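Skidumura bottle sorting: README

Hi, and thanks for downloading this. I'm Delwyn Rutherford, I work on the returns side at Flisness, and I ended up writing this file since I was the one who kept complaining that the last one was unreadable. It covers what's in the folder, how it was made, and a fair amount about the people whose jobs it touches, which I know isn't standard for a README. Skip to "Files" if you only want the files.

What this is

Skidumura is our in-house project for getting a small arm to do the dullest part of the returns room: picking up empties that arrive lying every which way and standing them in a box. The release has 1000 recorded attempts. An attempt starts when the arm leaves its rest position and ends when the operator presses stop, whether or not the bottle got where it was going. We kept the bad ones. If you want only the good ones there's a column for that.

A bit of background

Flisness has been taking back bottles since 1988, and for most of that time the work was done the same way: a long table, a stack of boxes, and somebody with strong wrists. I did it myself for my first two years. You stop noticing your hands until you get home and can't open a jar. Leilani Achterberg, who runs the room now, had been asking for help with it for ages, and what she got first was a big enclosed sorter from Tundine that needed its own room and its own technician. It's a good machine! It's fast. But it wants clean, uncrushed bottles fed in upright, so all it did for us was move the wrist work ten feet to the left.

That's how we got to the little arm. The idea was to put something cheap on the table next to people, let it do the standing-up, and leave the judgment calls to whoever was on shift (is this one cracked, does this one still have something horrible in it, is this even ours).

What changed for the people

I want to be straight about this part because I've read plenty of these write-ups where the staff disappear after the first paragraph.

No one lost hours over it. Leilani got that in writing before we started, and I wouldn't have signed up otherwise. What did change is the shape of the day. Sorting used to be a thing you did with your head somewhere else, talking the whole time. Running the arm takes your eyes. Elsie Greenwood, who has been in the room longer than anyone, told me she missed the talking more than she minded the wrists, and I didn't have a good answer for her. We now swap operators every 45 minutes, which helps, and the person coming off goes back to the hand table where the conversation is.

On pay: operators who did recording sessions got the inspection rate for those hours, which is higher than the sorting rate. There was a grumpy month in November when it wasn't clear who qualified. It's settled now. If you're planning something similar at your place, sort that out before you unpack a single servo, please.

How the attempts were recorded

Thirteen people recorded sessions, all of them regular staff who said yes when asked and could say no later (two did, and their recordings are out of the release). Each person steered the arm by hand using a matching controller, with no script beyond "get the bottle in the box." Some people are slow and tidy. Some people drive it like a claw machine at the fair. Both are in here and I'd ask you not to filter out the fair people, they had the better recoveries.

Octavio Godoy built the arm and keeps it alive. Zsolt Hegyi did the labels, all of them, and then did 125 of them over again when we changed our minds about what counts as "upright." Sorry again, Zsolt.

My own favorite job for the arm is still the bottle on its side, the one that used to get my wrists. You have to come at it from overhead, find a grip on a slippery round thing, turn it and then let go gently, and doing that all day is what wears people down. 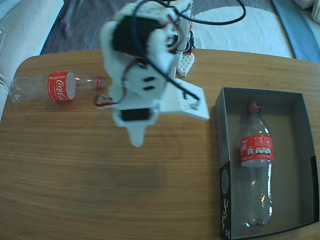 Standing a bottle up sounds like nothing until you try to teach it. New operators nearly always ask what the finished job should look like, so I point them to the Coke bottle in the box, on its base with the red cap up top, and then to the other one lying on the table with its neck toward the arm, which is the kind of start we give people in their first session. The clear plastic shines like mad under the lights and Leilani's rule is that you go by the label and the cap and ignore the reflections. Same goes for your model, I'd guess. Octavio would also like me to mention the wires, which he knows about. Check that the loops swing free before you run anything, and if you build your own arm, leave more slack than you think you need.

Files

attempts: one folder per attempt, with video and joint positions
labels.csv: one row per attempt, with the outcome, the starting pose of the bottle and a notes column
operators.csv: a letter code for each person and nothing else about them
CHANGES: what got relabeled and when

The notes column is free text and was typed by the operators themselves, so expect spelling. "Evangelista" in the notes means the old controller, the one with the sticky trigger. If an attempt carries that note, treat the gripper timing with suspicion.

Known problems

Outcomes only cover the bottle. If the box got shoved across the table on the way, that's in the notes at best.

Crushed bottles are badly underrepresented. People at the hand table kept grabbing them first out of habit, me included.

Please don't use the operator codes to compare speeds between people. We promised them it wouldn't be used that way here, and I'd like that promise to travel with the files.

Questions

Ask Octavio about hardware and Zsolt about labels. For anything about how we handled shifts, rates or opting out, come to me or Leilani. If you catch a wrong label, send the attempt number and we'll put it in CHANGES with your name on it, unless you'd prefer we didn't.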